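Grit, Soles and Grey Carpet: A Study of Floor Wear in Sisodia House
Final report, September 2018

Summary

This project looked at how much grit is carried on to a carpeted floor by outdoor shoes, and how easy it is to see once it is there. Work started in April in a study room on the ground floor of Sisodia House. Nine pairs of shoes were used, all of them in normal daily wear. Over 60 visits the grit picked up from the test strip weighed 1733 milligrams. Shoes with deep tread left more than shoes with flat soles, and most of what they left could not be seen from standing height on the grey carpet.

Background

The study room was refitted with a grey carpet which the supplier, Sasness, sells for offices and schools. Users of the room said it always looked clean. The cleaning rota was cut back to match, and by the spring the pile near the door felt rough underfoot. I wanted to find out if the floor was as clean as it looked.

Grit matters to a carpet more than dust does. Dust lies on top and can be vacuumed off. Grit works down into the pile, and each footstep then rubs it against the fibres. Floors near an outside door wear out first for this reason, and the Gelholm path, where most students walk in from, is loose gravel for its whole length.
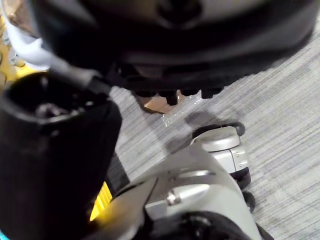 Method

A strip of carpet inside the door was vacuumed twice and marked at the corners with tape. The wearer walked in from the gravel path, crossed the strip at a normal pace and walked out by the other door. The strip was then vacuumed through a paper filter, and the filter was weighed before and after. Visits on wet days were left out.

I also looked at the carpet from standing height and then from floor level, with my head close to the pile, and wrote down whether any grit could be seen. All of these checks were made with the ceiling lights on.

The soles were sorted into two groups:

Flat: smooth soles, or a shallow pattern
Lugged: raised blocks with gaps between them

Results: what the soles carried

The lugged soles carried more grit in dry weather than the flat ones did, and they let go of it more slowly. Flat soles dropped nearly everything in the first few steps.
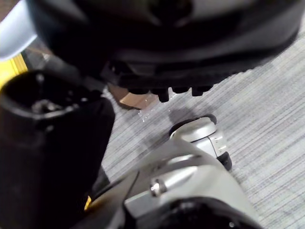 Grit collects in the gaps of a deep tread, and a quick wipe on a mat does not reach it. A doormat with short bristles cleaned the faces of the blocks and left the gaps as they were. With chunky rubber lugs like the ones on this black shoe, a stiff hand brush was the only thing that cleared them. At floor level the bright specks on the carpet below the tread are easy to find. They could be grit or shiny fibres, and in my own checks I could not always tell which until the filter had been emptied.

Results: what could be seen

From standing height I recorded visible grit on very few visits. The thin lighter and darker lines in the carpet hide small pieces well. Flat scraps of paper or card were spotted at once, so the room was kept clear of litter while the grit stayed put.

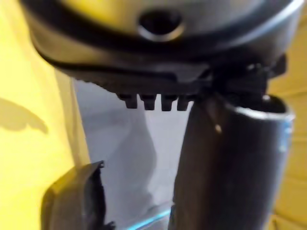 Uvville College | Interiors and Textiles Department | Student Projects

Limits of the study

The scales were made for kitchen use, with a top load of 500 grams, and are not good at small weights. I dealt with this by weighing the filters in batches, so there is no separate figure for each visit. Shoe sizes were not matched. The wearers knew what the test was for and may have stepped more carefully than usual.

Recommendations

Fit a longer mat at the outside door, with stiff bristles.
Hang a boot brush beside it.
Vacuum the area near the door daily in term time, whether or not it looks dirty.
Check the carpet from floor level once a month with the lights on.

The filters and weighing sheets are kept in the department store room with the spare carpet tape.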